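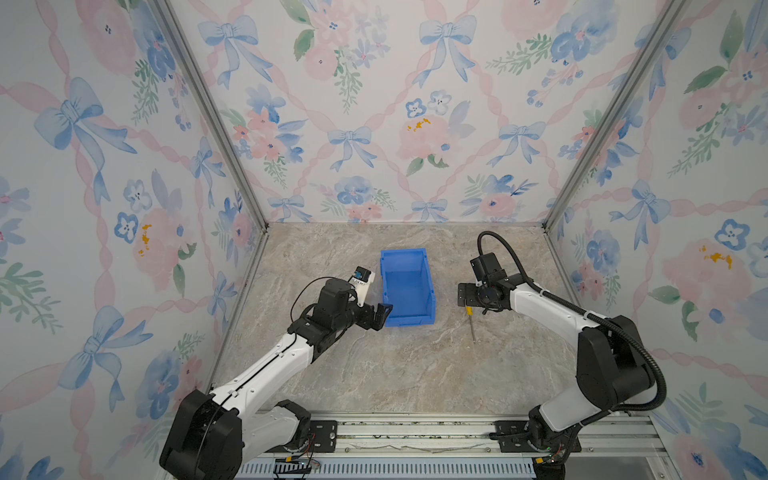 Open-fronted bins: your questions

Mumora gets a lot of post about plastic storage bins, mostly from people who have either just bought a set or are about to. We've collected the ones that keep coming up. Be warned that we're not great believers in storage as a cure for anything, and the answers reflect that.

Do I need a bin for my tools at all?

Probably less than the shops would like. If you own one screwdriver, a tape measure and a pair of pliers, a kitchen drawer does the job and has already been paid for. Bins start to make sense when you've got a lot of small things of the same sort: screws, wall plugs, picture hooks, fuses, cable clips. A bin holding one screwdriver is a large, brightly coloured way of storing a screwdriver.

What is the low front for?

So you can see in and get your hand in without lifting the bin down. It's the one part of the design we have no quarrel with. On a shelf at chest height it works very well. On the floor, or below your knees, you're looking down into the top anyway and the low front mainly gives things a way out. People who carry these bins about tilted forwards soon find that out for themselves.

Will a long screwdriver fit?

Measure it, handle and all, then measure the inside of the bin along the bottom. Sizes given by sellers are nearly always the outside ones, and walls, ledges and a sloping front all eat into that. The Brumach leaflet gives the outside length in bold and the inside length nowhere we could find. You can lay a long screwdriver corner to corner and gain a bit, but then nothing else lies flat next to it. Standing it up in the bin is worse, as it tips over the front lip the first time you reach for something behind.

We keep ours on a rack with holes in. It cost £2 and has never been in a brochure.

Are they really stackable?

Yes, with conditions. Bins of the same make and size usually stack. Bins of different makes usually sit on top of each other and look stacked until you touch them. The word on the label doesn't tell you which other bins it has in mind. If you already own some, take one to the shop and try it. If you're ordering online, buy one first and put up with paying postage twice if you need more.

Stacked bins also need weight at the bottom. Put the heavy fixings low and the sandpaper high.
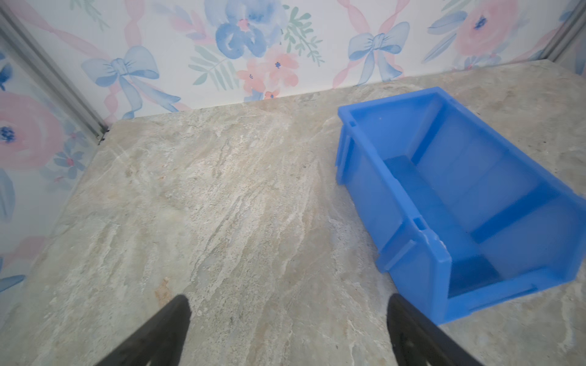

Does it matter which way round the bin goes?

It does if there's a wall behind it. The tall end goes to the back and the low lip faces you, and that sounds too obvious to print until you've watched somebody unload a shelf and put everything back sideways. Bins left at an angle take up more worktop than you'd think and the corner sticks out just where your sleeve is. Push them square to the wall and leave a hand's width in front.

Is blue better than clear?

Blue is easier to spot in a dark cupboard. Clear lets you see what you've got. Some of the blue plastic lets a fair bit of light through the sides and is sold as a happy medium, but we've never managed to tell M4 bolts from M5 through it and would be surprised if you could. We'd write a label.

As for colour coding (red for electrics, yellow for plumbing and so on), it's lovely for as long as everyone in the house remembers the code. In our experience that's until Friday.

What about scuffs on the plastic?

Whitish marks along the rim are very common and don't mean anything is wrong. Plastic rubs against shelving and against other plastic, and it shows up more on strong colours. You'll see creams and sprays sold for this. We tried the Endau one on an old bin. The mark looked fainter while the plastic was damp with the stuff and then looked much as it had before. A crack is another matter: if it runs down from the rim, keep light things in that bin or bin the bin.

I work on a stone-patterned surface and keep losing screws. Any ideas?

Yes, and it won't cost anything. Grey and beige patterns with veins and speckles are very good at hiding dirt, and they hide washers just as well. Put down a plain tea towel or a sheet of white paper before you take anything apart. A bin can act as a tray for the bits if it's within reach, although a saucer is shallower and easier to pick from.

Don't assume every mark on such a surface is part of the pattern, either. Orange or rusty-looking spots are worth a wipe with a damp cloth and a little washing-up liquid. If one stays put, it may be a stain or it may have been printed that way at the factory, and scrubbing harder won't settle the argument. Try anything stronger in a corner first, and keep acid (vinegar and lemon included) off real marble altogether.

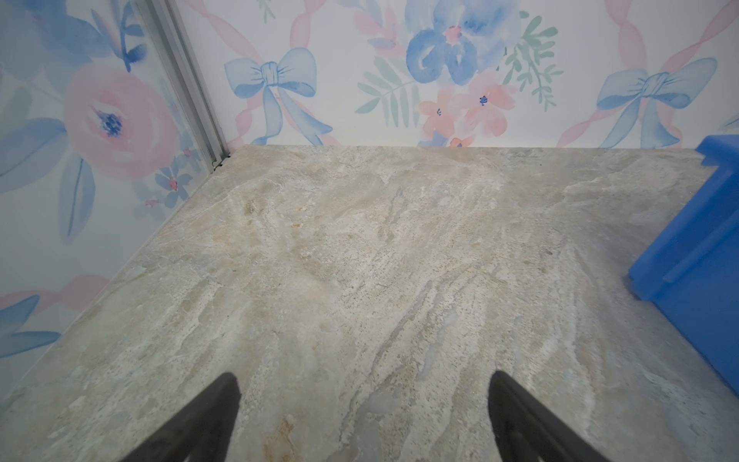 How much clear space should I leave?

More than the bins take up. The usual mistake is to line the back and both sides of a worktop with storage and then do the job on a strip the size of a magazine. One bin off to the side, with the rest of the surface free to work on, beats a full set within arm's reach. If you do a lot of repairs you'll want to turn the thing you're mending right round without knocking anything over.

The Hsieh method, which several readers have written in about, says to keep every tool in sight all the time. It may suit a workshop. In a spare bedroom with flowered wallpaper it looks like a jumble sale by the second week.

Should I buy the big set? It works out cheaper per bin.

The 38-piece set does work out cheaper per bin, and then you have 38 bins. Count what you need to store before you look at prices. Most readers who write to us after buying a large set are using the leftovers to store other leftovers. Buy two, use them for a month, and see whether you miss a third.

The wall kit claims to hold 4000 screws. Is that true?

We haven't counted and don't plan to. It depends entirely on the screws, and the box doesn't say which ones. A better question is whether the wall fixings will take the weight, as a few bins of steel screws are heavier than they look. Another maker says 2000 for what seems to be the same kit in a different box, so make of that what you like.

How do I clean them?

Warm water, washing-up liquid and an old toothbrush for the ridges, notches and channels where dust and swarf collect. Dry them well before metal goes back in. We'd keep them out of the dishwasher unless the maker says otherwise – the thinner ones can warp, and a warped bin won't stack with anything.

Can I use one for food or toys?

For toys, check the edges with your thumb first. For loose food, only if it's marked as food-safe, and plenty aren't. Packets and tins are fine.

Do you sell bins?

No. We did think about it for one September, and then looked at how many we already had in the loft.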